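**Fabric wear notebook, September entry, upholstery cloth series**

Entry opened at 9:15 a.m. The Rodier and Stanach cloths were conditioned overnight in the standard room before cutting.
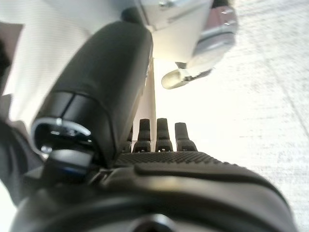 The purpose of this series is to determine whether the new backing applied by Stanach changes the abrasion life of its wool blend. The Rodier cloth, which carries no backing, serves as the comparison. Both were cut from full-width pieces, and no specimen was taken within 166 mm of the selvage. The Vishwakarma cotton requested last month has been received but is not included in this series, as the roll arrived with a fold mark through the first several meters.

**Preparation**

A total of 17 specimens was cut. Specimen 9 was set aside after cutting on account of a slub that crossed the test area. The remaining specimens were weighed, labeled on the reverse with chalk, and placed in paper sleeves. Plastic sleeves are no longer to be used for wool. Static in the earlier series pulled loose fiber from the surface and made the mass loss figures unreliable.

The abradant was changed at the start of the run. The felt beneath it showed a slight ridge on station 2 and was replaced also.

**Running**

The tester was stopped for inspection every 900 rubs. Specimens were examined under the angled lamp, with the warp running left to right, and returned to the same station each time.

- Rodier: pilling visible at the first inspection, mostly along the warp. No broken threads.
- Stanach, backed: surface fuzz only at the first inspection. At the second, a faint shine had developed in the center of most specimens.
- Stanach, unbacked control: similar to the backed cloth, with somewhat more loose fiber on the abradant.

Shade change was assessed against the gray scale in daylight and again in the booth. The two readings disagreed by half a step for the darker Stanach color. The booth reading has been entered in the record, and the daylight reading is noted in the margin.

**Remarks**

The backed specimens curl toward the face when released from the holder. This makes weighing awkward and may affect how flat they sit when remounted. Colleagues continuing the run should press each specimen under the glass plate for two minutes before returning it to the station.

The counter on the Button rig, used for the seam samples, did not reset when the lid was closed. Readings from that rig should be taken as the difference between start and finish until the switch has been replaced. A request has been filed with the workshop.

Mass loss figures to be entered after the third inspection. Remaining Rodier cloth is on the upper shelf, rolled face inward.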